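Kesby set, table notes
December, started 8:40 am

Rm still smells of the Warnon paint from yesterday. Door propped w/ the stool. Do not use that stuff again indoors in winter.

Plan for today was just get through the list, 21 lines on it, and sort each thing into keep / fix / replace. Got through most. List is the one taped inside the lid of crate 304, not the one on the shared drive, the shared one is old and still has the wicker thing on it.

Things I looked at in the order I picked them up:

Drawer box. Runs ok going out, sticks coming back the last bit. Took the drawer right out and rubbed candle wax along both bottom edges, better. Not perfect. I think the left runner is a hair proud, could sand it but sanding is how we ruined the last one. Leave it. Knob was turning on its screw so a dab of Plollell wood glue in the hole and left it an hour. Holds now. Don't lift the box by the knob!! write that on the crate.

Blue bowl. Fine. The little handles are the good part, easy to get hold of. Keep.

Pink tray. Marks up if you so much as look at it. Wiped with plain water, then the blue cloth. The spray cleaner left a haze on the other tray, so water only. Also it throws a nasty shine when the overheads are on full. Half lights is enough.

Cups. Sorted by size, put back by color, then remembered the list has them by size. Sorted again. One from the Chung order has a rim that isn't quite round, wobbles upside down. Fix = none, replace. Cheap anyway.

Green blocks. Always the problem. They walk off. Sizes not all the same and the list only says "green blk" for every one of them so no idea which is meant to go where. Measured the biggest I could find, long side 34 mm, wrote it on tape. Will do the rest when the calipers come back from next door. Until then all green blocks live in the margarine tub, lid ON.

Board. The white one. Pencil wipes off with eraser, marker doesn't. Somebody used marker underneath, at least it was underneath. Blocks slide less on it than on the bare table so keep setting small stuff out on the board first, then move the whole board over.

Dustpan. Still my favorite as a backdrop for anything small and pale, the red makes it stand out. Handle ridges hold dirt, old toothbrush got it. It's big though, doesn't fit crate 304 with the lid down, never has. Hang it?

Squiggle block (white w/ the gray lines and the green oval). Stands up fine on its own. Keep it upright, oval to the front, so the layouts match from one to the next. I've been putting it front and center by habit.

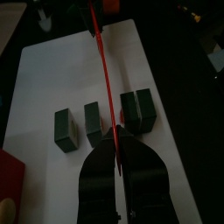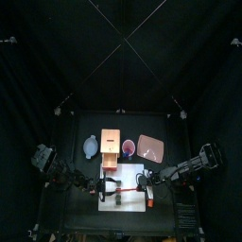
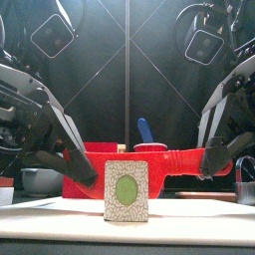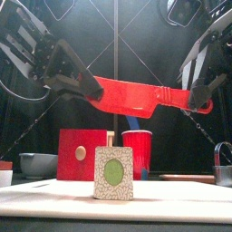 Coffee, 11:15.

Toy knife. Gloss is holding up better than the others in that batch. Small burr under the loop end, you feel it more than see it, took it off with the fine file, 6 or so strokes and stopped. Wiped the dust off. The kitchen toys all came in one bag and I keep meaning to split them out: knife in with the cups or knife in with the tools? List says tools. I say cups. Going with list for now, will change the list later if I'm still annoyed about it.

Table tops. Two kinds of trouble. Dark one shows every crumb and thread, needs a lint roller before anything goes on it. White one is easy to clean but pale things vanish on it, the squiggle block only works because of the lines. Cream block is hopeless on it unless theres something behind. Note for next layout: cream block on dark, or in front of the dustpan and not behind.

Row spacing. Tried the back row of the dark table a hand's width apart and it was too tight once the drawer is open, you clip the front of the drawer getting at the next thing over. Wants more room on the drawer side. Mark the spots w/ low tack tape tomorrow, the yellow not the blue, blue left gum last time.

After lunch

Glue on the knob still good. Opened and shut the drawer a bunch of times while on hold with Chung re the cups. They'll send a replacment, no charge, want the bad one back though. It's in a padded envelope on the windowsill, needs a label.

Red paint. The touch-up pot from Warnon is NOT the same red as the older stuff. Tried it on a scrap, dries browner. So no touch-ups on anything red until I find a match. If a corner is chipped let it be chipped. Took the scrap down to the hardware place on my way for sandwiches, they have a fan deck, third chip from the end was closest. Chip is stapled to the back page.

Crate packing, bottom to top, worked first try so writing it down:
board flat on bottom
tray on board, face up, cloth in it
drawer box, drawer turned to the crate wall so it can't slide open
bowl
cups nested, small ones stuffed with tissue
tub of green blocks
knife down the side
squiggle block last, wrapped

Dustpan on top of the lid w/ a bungee until there's a hook.

Still to do
- calipers, measure rest of green blks, fix list
- label + mail the cup
- hook for dustpan (the stud is left of the light switch, I checked)
- more candle wax, used the last stub
- print new list, take old one off the shared drive
- yellow tape

Left rm 4:30, window open a crack for the paint smell. Close it first thing.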